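Hudton's desk-clearing day is back, and I cleared mine first

February 7, 2025

If your desk looks anything like mine did on Monday, you may want to know that the Big Desk Clear is returning to Hudton library next month. It's free, it runs for 12 days this time instead of a single weekend, and you can bring in all the old leads, chargers and dead keyboards that have been breeding in your drawers. I've been asked to write a few lines about it for the site, mostly (I suspect) because I moaned so loudly about my own workspace at the September meeting.

The last clear-out brought in 638 items, which is a lot of old plugs for a town this size. Raed Darwish, who ran the sorting tables then and is doing it again, told me that far more than half were cables. "People keep the cable and lose the thing it belonged to," he said. "I had one chap bring a whole suitcase of them and he couldn't name a single one." I laughed at that and then went home and opened my bottom drawer. Oh dear.

Raed's advice is to start at home before you carry anything down the hill. Take one surface, whatever you work at most, and go over it with a dry cloth in one hand. Anything you have to lift to wipe under gets a decision there and then. Keep it, bring it in or put it properly away. No piles for later! I tried this with my table and it took me 75 minutes, including a cup of tea and a long look out of the window at next door's cat.

The wiping part is easy. It's the cables that slow you down, and I can report that a thin black one will happily lie there in a loose heap of rings looking innocent until you pick it up and half the desk comes with it.

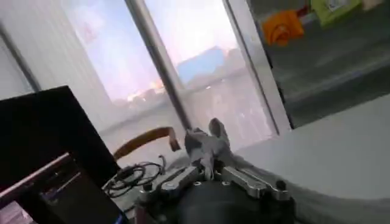 Home & Community

A grey cloth, a coil of black cable and a big window behind: that's desk-clearing for you, and February light is not kind to anyone's dust. If you can, do yours in the morning with the blind up. I did mine after dark the first time and thought I'd made a lovely job of it. Then the sun came round the next day and there was a tidemark along the back edge like a beach.

So, the details. The drop-off tables will be in the side room at the library, through the door by the large print shelves. You can bring up to five bags per household, and Raed would be very grateful if they were bags you could actually carry yourself, as there were some sore backs last time. Leads should be wound up and held with string or an elastic band. Please don't knot them. If you know what a lead is for, stick a bit of paper on it, and if you don't, it goes in the mystery crate and somebody will have a go at matching it up.

Working things will be put out on the swap shelf for anyone to take. I came away from the last one with a perfectly good desk lamp and, less sensibly, a second stapler. Whatever is left goes to the Sendis yard on the Mamberg road to be broken down for recycling. The Vitale café next to the library is doing tea and a bun for £5 all through the event, and you can sit with it while your bags are being looked through.

What can't they take? Loose batteries, printer ink and anything that has been leaking. Screens are fine so long as the glass is whole. Laptops are fine too, but do wipe your files off first - Raed's team won't do that for you and they don't want to see your holiday photos. If you aren't sure how, there's a help session on the first Tuesday, no booking needed, and you can bring the machine along with its charger.

A couple of people have asked me whether the desk furniture can come as well. Small things yes, so trays, pen pots, monitor stands and that sort of stuff. Chairs and drawers no, there isn't the floor space. I did ask about my old filing cabinet and got quite a firm look.

As for my own table, I've filled two bags and I've started on the shelf above it. There was a phone charger up there from a phone I gave to my sister years ago, and she's been using the wrong one ever since. She's coming round on Saturday to collect it.

Opening times will go up on the library door once the rota is settled.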